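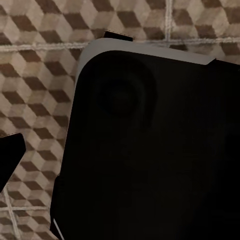 Vostora Reviews is a set of 3000 short product reviews of facial cleansers, cleansing brushes and brush heads, written in English by people who had used the item for at least 2 weeks. Each review is one plain text record with a star rating and a skin type chosen by the reviewer. 

Search reviews... Go

## Files

- `reviews.csv`: all records, one per row
- `products.csv`: product type, price band, number of speeds
- `skin_types.txt`: the 8 labels a reviewer could pick

## How it was collected

Reviewers signed up through the Okbridge and Moris shop newsletters in February. Ismail Ait Ali read every review and removed names, order numbers and addresses. Almost 200 were dropped as copies of text already on other sites. Spelling was left as written.

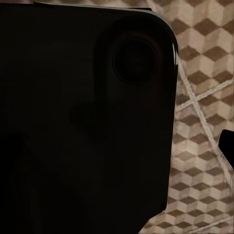 *Fig. 2. Black slab with a rounded upper corner, rendered.*

## Known problems

Dry skin is over-represented. Ratings of 4 and 5 stars make up most of the set, so a model trained on it will lean towards praise. Some reviewers mix up the brush and the cleanser in the same sentence, and the `product_type` column follows the item they ordered. Nothing in the set should be used as medical advice.

## Use

Free for research and teaching. Please credit Lương and Ait Ali. Corrections can be sent as a pull request against `reviews.csv`, one row per commit.

Last updated September 6, 2023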